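# The desk lamp, the plug and the two-hour rule: an interview with Naima Alaoui

Naima Alaoui sets up small work tables for Cilis, an office furnishing firm. 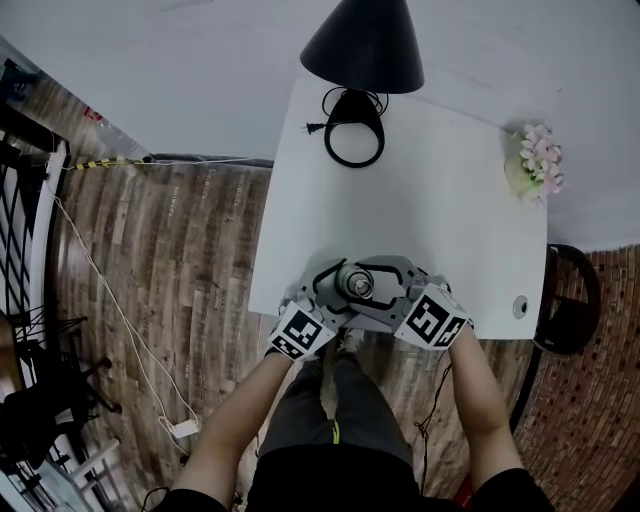 ## Start with the surface

Alaoui prefers a white rectangular top for detail work. "Small metal parts show up on white," she says. "On a dark top you lose the edges, and you lose the part itself if it rolls."

Rolling is her main complaint about cylindrical parts. Her rule is that the part being handled stays near the edge where the person stands, and everything that does not move goes to the far end. A lamp at the far end leaves the forearms free. "People put the lamp next to the hand they use most. Then they knock it over."

She has no objection to flowers. An artificial arrangement in a far corner needs no water, and water is what she wants to keep off the table. "Keep the pot small. If it blocks the light, it goes."

## Cords

The grommet hole is the feature customers ask about least. Alaoui routes the lamp cord through it before anything else is placed, provided the plug passes through. A coiled cord left on top is acceptable while a table is being arranged, and she allows two hours for that. After that the cord goes down the hole or the lamp goes back on the shelf.

"A plug lying on the table is a hard object with metal prongs," she says. "It scratches the top. I have replaced 3 tops for that reason and I charged for all of them."

## Shade and height

On lamps she is brief. A conical shade sends light down and keeps it out of the eyes, but only if the lower rim sits below eye level. For standing work she checks this with the person who will use the table - a drawing does not give her the answer. Her colleague Remo Leone sets lamps by a chart. They disagree about it, and the chart remains in use at the Stullau office.

## The floor

Wood-grain laminate is easy to sweep, but a dropped part can travel a long way on it. Alaoui looks under the table first, then along the wall. She asks for a clear strip of 40 inches on the standing side, with no boxes or bags in it.

Her next job is a set of tables for Drodach, due in October. The tops have been ordered in white.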